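To: tabletop-collect list
Date: October 13, 2024
Subject: Re: Re: clutter sorting set -- what do we still need?

Quick one, I have to be out of the building shortly so excuse the typing.

On 1,257 -- yes, that's the right number, but it's everything recorded since July, including the ones where the operator stopped halfway. I haven't split those out yet. Please don't quote it to Pirard as the number of good ones. I'll do the split this week and send the list.

> From: the Tisavik end
> Trying to plan our half of the clutter sorting set and the notes
> on the shared drive contradict each other. Four things:
>
> 1. Is 1,257 the count of finished examples or of all attempts?
> 2. Do we reset the table to a fixed layout between runs, or
> just shove things about?
> 3. Are keys and lanyards in or out? The sheet from Pappas says
> "rigid items only" but the clips we were sent are full of them.
> 4. What do operators do when they drop something? Ours have
> been starting again from scratch and it is eating the day.
>
> Also we have had 11 runs rejected by the checker with no
> reason given. Is that us or the checker?

Taking them out of order.

Layout. No fixed layout, please. We did that for the first batch and the model learned the table instead of the things on it. Move the small stuff every run, the big stuff every few runs. Let things touch. Let a cable or a loop lie across something else if it falls that way. What we don't want is the neat grid, everything a hand's width apart, which is what people do without thinking when they're tired. If you catch yourself lining things up, give the lot a push.

Keys and lanyards. In. Very much in. The Pappas sheet is old, ignore the rigid items line, I'll get it changed. Keys are where we're weakest -- the gripper goes for the middle of the bunch and half of it slides out sideways. A loop of lanyard is worse, as the badge is in one place and the bit it grabs is somewhere else entirely. 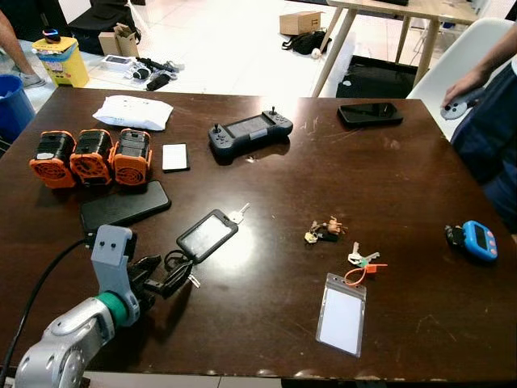 So when you label a run with a badge in it, say which part was grabbed. There's a free text box for that. "Badge, by loop" or "badge, by case" is plenty. Same for keys: by ring, by key, by tag. We've been sloppy on this at Mindivska as well and I am going back through ours by hand, which is no fun at all, so do it as you go.

Two things of the same kind on one table is fine by the way. Two phones, two lots of keys, whatever. Put one phone face up and the other face down if you've got them. The instruction line has to say which one is meant though ("the phone nearest the controller") or the run is useless to us.

Drops. DON'T start again. Leave it recording, let the operator go back and pick the thing up from wherever it landed, as long as it's still on the table. Those recoveries are worth more than the clean ones and we have hardly any. Only 31 marked so far and I suspect some of those are mislabelled. If it goes on the floor, stop, mark it as failed, keep the file. Same if it gets stuck -- three goes at one object, then stop and mark it. Please keep all the failed ones, even the embarassing ones.

The checker. Probably the checker. It throws out anything where the instruction line is blank or the arm hasn't gone back to its start position by the end, and it ought to say which but the message gets lost on the way to the web page. Send me the run names for the 11 and I'll look at the log. If it's the start position you can trim the threshold in your own config, ask on here first though.

Other bits before I forget:

- hands. Keep them off the objects once recording starts. An arm at the side of the table is fine, we want some of that in there, but reaching in to nudge something mid run is not.

- light. Don't bother closing the blinds or hunting down shiny spots on the tabletop. We want those too.

- operators. Swap more often than you think you need to. You can see in the data when someone has been at it too long, everything gets slower and the paths get odd.

- see-through things. Clear badge holders, plastic pouches and so on. More please. The depth goes to pieces on them and we need to know how badly.

Pirard have asked for a sample of the new set, mixed good and failed, and I said they could have one once the split is done. If Tisavik could get their first batch up before then it can go in as well, otherwise it will be all ours and they'll think we only own one table.

I'll put the new instruction wording on the drive tonight, in the same folder as the old one. Read the one with v3 in the name. The one called final is not it.

Off now, back online tomorow morning.

Mindivska end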